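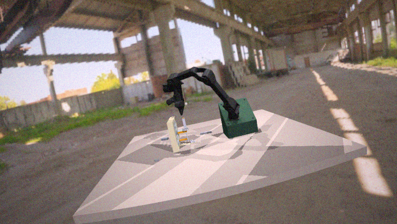
Plivora: simulated grasp episodes for comparing two arm controllers

Version 2 of the data, released Mar 6, 2021.

Plivora is a set of 2405 simulated tabletop episodes recorded to compare two controllers on the same arm and gripper. The controllers are Riltex, a position controller with joint-space interpolation, and Wavar, a Cartesian impedance controller. Both receive the same target poses from the same scripted planner. Differences in the results should therefore come from the controller and its gains. Known exceptions are listed under Limitations.

All episodes are rendered. No real hardware was used at any stage, and the data should not be used to estimate how either controller performs on a physical arm.

Contents

episodes/ one folder per episode
scenes/ background, lighting and ground settings for each scene
objects/ meshes and mass properties for the Ghoneim object set
configs/ controller gains, planner settings, random seeds
splits/ train.txt and test.txt
tools/ replay, export and scoring scripts
CHANGES.txt

Each episode folder holds the joint log, the gripper log, the contact log, the rendered views and a metadata file. The metadata file records the controller, scene, seed, object poses at reset, light direction and the final score. Episodes have no audio and no language annotation.

Splits

The train split has 2000 episodes and the test split has the remaining 405. The split is made by seed, so a reset pose that appears in test does not appear in train under either controller. If you want to split by scene instead, tools/resplit takes a list of scene names and writes new text files without touching the episode folders.

Scenes

There are 9 scenes. They share the arm, the platform and the object set, and vary in surroundings, ground texture and light. The hall scene has a concrete floor, columns and an open side with daylight coming in. It is the hardest one for vision because cast shadows fall across the platform and over the objects. If you only have time to render one scene at full quality, use hall.

Scene settings do not change the physics. Friction on the platform is fixed across the whole release. We considered varying it and left it out, as it would have required retuning Wavar for each value.

Objects

The Ghoneim set was designed for pinch grasps with a narrow-fingered gripper. It contains upright rectangular pieces, flat blocks, thin bars and small cubes. Not every object is used in every episode. The metadata key "present" lists the ones that are loaded, and "target" names the one the planner is asked to pick. All others are distractors and may be touched, with a penalty.

Upright pieces stand on an edge at reset and are counted as toppled if they leave that pose before the fingers close. A toppled target ends the episode. A toppled distractor does not, but is logged.

Small fragments are present in some episodes as visual clutter. They have collision geometry and can get under a finger.

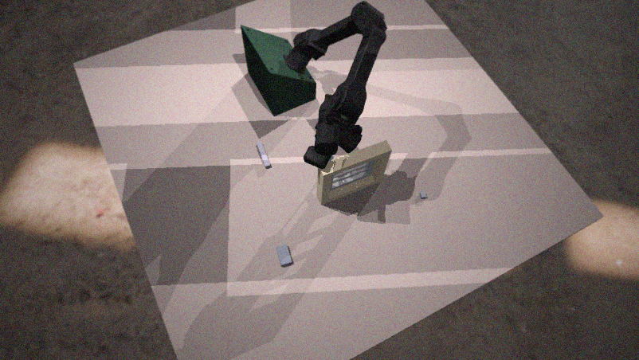 Rania Berrada
Simulation engineer, Plivora data release

Trial procedure

1. Reset the arm to the home pose and load the objects at the seeded poses.
2. Let the objects settle. If an upright piece falls during settling, discard the seed for both controllers.
3. Move to the pregrasp pose above the target with the gripper open.
4. Descend along the approach axis.
5. Close the gripper and hold.
6. Lift to the check height and hold again.
7. Score and write the logs.

The planner computes the pregrasp pose once, from ground-truth object poses. It does not look at the rendered views. Images are there for people who want to train or test a perception stage on top, and Plivora itself makes no claim about perception.

Step 4 is where the controllers separate most clearly. Riltex tracks the commanded path closely and keeps its force response only at the joint limits, so a finger that lands on the top edge of an upright piece will keep pushing until the contact threshold stops the run. Wavar gives way at the same contact and sometimes slides off the edge into a usable grasp. It also drifts sideways when the wrist is rotated far from home, and on the thin bars this drift is enough to miss.

Neither behavior is a fault in the simulator. Both can be reproduced by replaying the joint log with tools/replay and the matching config.

Scoring

Each episode gets one label.

lifted: target is held at check height at the end of the second hold
slipped: target left the platform and was lost before the end of the second hold
missed: fingers closed without the target between them
toppled: target left its reset pose before closing
stopped: contact threshold reached during descent

Labels are exclusive and assigned in time order, first match wins. An episode that topples the target and would also have reached the contact threshold is labeled toppled. Distractor contact is stored separately as a count and an impulse and does not change the label.

Please report all of the labels when you publish numbers, broken down by object type. A single success rate hides the trade between stopped and missed described above, and the totals for the two controllers are close enough that the mix of objects in a subset can reverse their order.

Gains and tuning

Riltex was tuned by Adel El Ouafi and Wavar by Nawal Cherkaoui, each on seeds outside the release. Tuning ended in July, before the final scenes were built, and gains were frozen from that point. The frozen values are in configs/gains. Other values can be run with tools/rerun, but results from changed gains should be reported under a different name.

The gripper closing speed and closing force are identical for both controllers. An early draft had a slower close for Wavar. Those episodes were removed and are not in any published version.

Rendering

Views are rendered after the physics run from the saved logs. Camera poses vary between views and are stored in the metadata in the platform coordinate system. Some poses look across the platform from low down and others look steeply down on it. In the steep views the wrist often hides part of the target during descent, and the elbow can sit near the top of the image. These views were kept. Filter on "target_visible" if you need the target unobstructed.

Shadows are rendered from the light settings in the scene file. Reda Tahiri checked a sample of views per scene for shadow direction against the stored light vector. No tone mapping or noise is applied on export. Add sensor noise in your own loader if your model needs it.

Limitations

The contact model treats fingers as rigid. A compliant pad would probably change the slipped count for both controllers and would affect Riltex more.

The planner approaches from overhead in all episodes. Side approaches to upright pieces are not represented.

Only one arm and one gripper are modeled. Results should not be read as a ranking of the two controllers in general.

Wavar runs at a slightly different log rate when a scene is loaded with the high-detail background. The replay tool resamples the logs. Code that reads them directly must use the timestamp column and not the row index.

A few episodes in the train split have a distractor resting partly on the platform edge. They are marked "edge_rest" and can be scored normally.

Changes from version 1

Contact logs are now written in the platform coordinate system.
The label "stopped" was split off from "missed". Version 1 numbers for missed cannot be compared with version 2.
Scene files carry their own light settings. The global light file is gone.
Duplicate seeds were removed from the test split.

Maintenance

Nabila Morsy handles corrections. Send the episode ID, the controller name and the output of tools/check. Reports without an episode ID will be closed. Labels are corrected in place and noted in CHANGES.txt, with the old value kept in the metadata under "previous_label". Episodes are not deleted between versions unless the log itself is unreadable.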